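## From the software corner

The last fortnight has gone almost entirely into one small question: when should the arm decide it knows enough to move? I know that sounds like something we should have settled years ago. We sort of had! Then Kjell Grønli started running the new planner on boxes with lids still attached, and a lot of what we took for granted went out of the window.

A quick bit of background for those of you who only come for the Ullamel release notes (they're further down, hang on). Our old planner treated a box as five flat sides and a hole in the top. You gave it a rough position, it fitted the walls, it picked a way in from above and off it went. Lovely and quick. The trouble is that it had no notion of a flap. If a lid was standing up at the back, the fitting step would see a tall bit of cardboard and conclude that the whole box was that tall, walls and all. So the arm would come in far too high, stop, and sulk. Or the fit would tip the box backwards in the model to make the numbers work, and then everything after that was nonsense, done very confidently.

Emrys Edwards had a go at patching it in March with a rule that threw away anything above the front wall. It was a good patch for a week. Then we'd find the gripper path going happily through the space where the lid was, since as far as the planner knew there was no lid at all. I still have the log with Emrys's comment in it, and it isn't printable in a family newsletter.

So the new version, which we're calling Brekke until somebody comes up with something better, keeps the flap as its own piece. The box gets fitted first from its lower walls, and then the flap is hung on whichever top edge it seems to belong to, with an angle that is allowed to be wrong. That last bit matters. Cardboard flaps don't hold still, and I'd much prefer the planner to carry a range of angles about with it than to pick one and believe in it. It pads the flap by that range, plans round the padding, and then looks again when it gets closer.

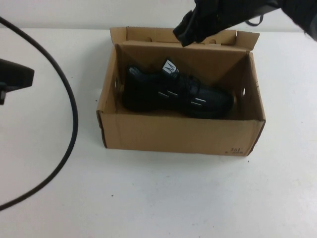

*Box, upright lid and one black trainer: the sort of layout Brekke has to plan around.*

A shoe is a surprisingly awkward thing to ask software to find, by the way, and a black one more so. Our depth readings get thin and patchy on dark, textured material, so the segmenter sees a shoe-shaped puddle with holes in it. When the shoe lies on its side and takes up most of the length of the box, there's hardly any floor showing at either end, and the floor was what we used to lean on to tell the contents from the container. I spent a whole afternoon convinced I'd broken the calibration, when all I'd done was set the minimum floor area to a value that suited small parts in big trays. One line in a config file. I went and made tea and didn't talk to anyone for a bit.

What we do now is let the colour picture have a bigger say. Plain cardboard is a gift: it's all much the same tan, even in the shaded corners, so anything inside the walls that isn't cardboard-coloured gets put forward as a candidate, and the depth only has to agree loosely. Pale details on a dark shoe gave us a different headache. The first version would cut out a white tag or a row of grey stripes as separate objects and offer them up as things to pick, all by themselves. I quite enjoyed seeing a label ranked as the best grasp in the box, but it had to go. Small islands that are fully surrounded by a bigger candidate are now folded into it, and ones poking out past its outline are folded in if they touch it along enough of their edge. "Enough" is another config value. Sorry.

And holes! Shoe boxes have holes punched in them, and the old code read a round hole in a side wall as a gap you might fit something through. It never tried, but it did waste planning time considering it. Brekke ignores any opening narrower than the gripper plus a margin, and that single check took the planning time for a typical box down from 400 milliseconds to something I no longer notice. Kjell would like it on record that he suggested this last autumn. It is now on record, Kjell.

The covering on the gripper needed its own bit of thinking too. Fabric creases and bulges, so the collision shape we inherited from the bare gripper was too slim. I've swapped it for a fatter, smoother shape that tapers towards the tip. You lose a little room in tight corners, but paths that used to skim the rim on screen now leave a proper gap. If you run a bare gripper, please don't copy my shape file across, you'll only be making life harder for yourself. The slim one is still in the folder under its old name.

### What's in the Ullamel release

The flap model, the colour-led segmenter and the hole check all go into this month's build. The old planner is still there and still the default for open trays, where it does perfectly well. To switch over, change the planner name in your cell file and restart the motion service (a reload isn't enough, I've been caught by that 2 days running). The viewer draws the padded flap in see-through orange now, so you can watch the range shrink as the arm gets closer, and I could honestly look at that all day.

Known grumbles: boxes with two loose flaps confuse it, and it'll hang both on the same edge if they're close together. Replay of old logs works, but the timestamps show in the wrong zone. Emrys is on the second one.

The folks at Carklow have asked whether the flap model will be ported to the Ekositz simulator. Yes, I'm hoping for June. The simulator's cardboard is far too stiff at the moment, and I want flaps that sag a bit before I trust any result from it. If you have logs with awkward lids in them, send them my way, the messier the better. I've got 37 so far and would love more.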